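April 5, 2019

Camp planning, mostly. The August retreat for the middle school youth group is officially on, and we got the big cabin at Skirko again (hooray!!). They're holding 60 beds for us, and the deposit went out this morning. I still owe the camp office our allergy list and the signed pool rules, so if anybody sees me wandering off to do something fun, send me back to my desk.

Spent the afternoon on the prayer lantern craft. I tried 3 kinds of glue and the Plasgate one wins by a mile – it sets fast and you can still peel it off your fingers. The tissue paper goes see-through if you brush it on too thick, so thin coats, please. Each lantern took me roughly 8 minutes, and that was with me singing along to the radio and not hurrying one bit.
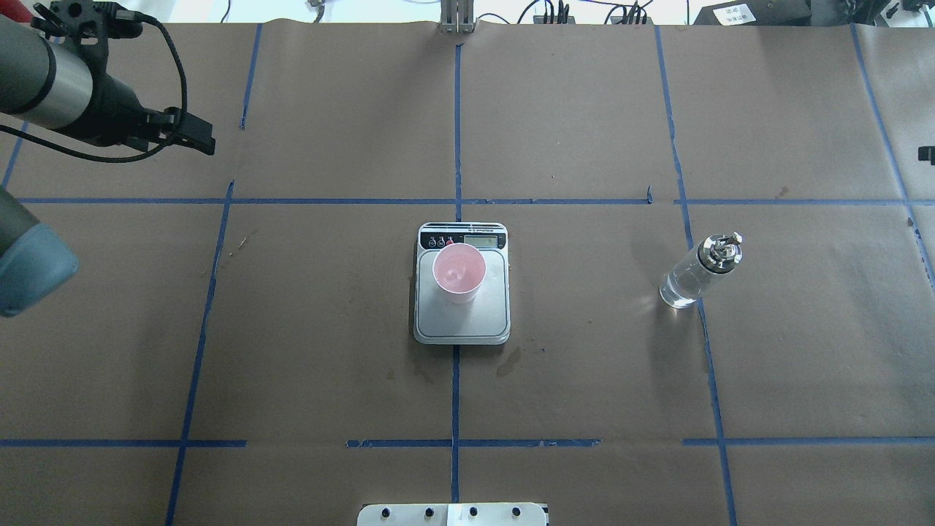 Songbooks next. We have 344 pages of loose music in the Zeretti binders and half of it is songs the kids don't even know anymore. I want to cut it down to one skinny booklet with the campfire songs up front and the Mass parts in the back. Would love help picking!

Bus: Pap Coach Lines quoted us the same price as last summer, but only if we leave before lunch. Fine by me, we can do sandwiches on the road. Need to call them back and ask about the luggage trailer.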